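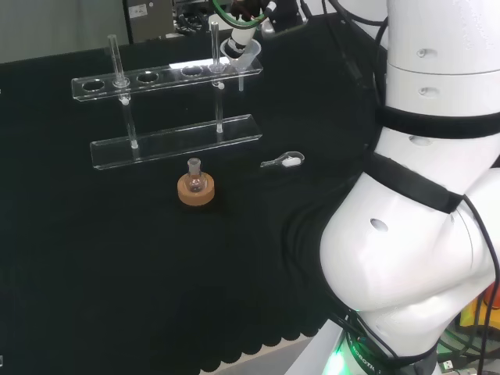 Comparing Grippers on Clear Labware: Setting Up the Test

By Milagros Cabral
2020-08-12

These steps cover how we compare end effectors on glass and clear plastic. Most gripper trials use painted blocks or cardboard boxes, and the results say little about how a tool will behave around a column rack. Transparent parts are hard for cameras, they break, and the openings they sit in leave little room for error.

You will need one arm, the grippers you want to compare, a table you can reach from both sides, black cloth, an acrylic rack with round openings, two glass columns with stopcocks, a funnel, a round flask and a cork ring. Buy spare columns before you start.

1. Cover the table.

Use black cloth with no pattern. The edges of clear acrylic show up as bright lines against it, and you will want those lines when you check camera output. Pull the cloth as flat as you can. A few soft creases do no harm, but a fold under the rack will tip it.

2. Place the rack and the glassware.

Set the rack toward the far side of the table. Put a column in each of two openings, with a collar at the shelf, and leave other openings free so the gripper has somewhere to move a column to. The funnel goes at the end of the upper shelf nearest the arm. Stand the flask in its cork ring in front of the rack, with open cloth around it. Without the ring it will roll at the first touch.

3. Tie down the cables.

Strap the loose runs to the arm and leave enough slack for the wrist to turn fully. Then jog every joint through its range at low speed and watch the cables instead of the tool. We skipped this in June and a lead pulled out of its connector during the second trial.

4. Set the approach height.

Bring the tool in over the funnel first. The wide mouth is forgiving, so it is a good place to find out how far off your calibration is. Lower the tip slowly until it is inside the mouth and clear of the wall, and save that pose. Do the same for each column opening. Repeat all of this for every gripper - tool lengths differ, and a saved pose from one will drive another into the shelf.

5. Check the camera.

Glare along the upper shelf can hide an opening or look like an extra edge. Move the lamp before you touch the exposure settings. Bernice Sarpong wrote our detection script for the Virnmont controller, and it copes better with a dim picture than with a washed-out one.

6. Run the trials.

Each gripper gets 16 attempts per task, and there are three tasks: lift a column out and put it in a free opening, pick up the flask by the neck, and bring the tip into the funnel without touching the wall. Put everything back by hand between attempts. Log a contact with the rack as a failure even if the part ends up in the right place.

7. Swap the gripper.

Power down the tool port, change the gripper, enter the new payload and go back to step 4. The Oltalcombe two-finger tool and the Alhassan soft tool use different mounting plates, so check the screws again after the first few moves.

Save the log and the camera output under the same trial number. Spreadsheet templates are in the Grandbridge shared folder, one per task.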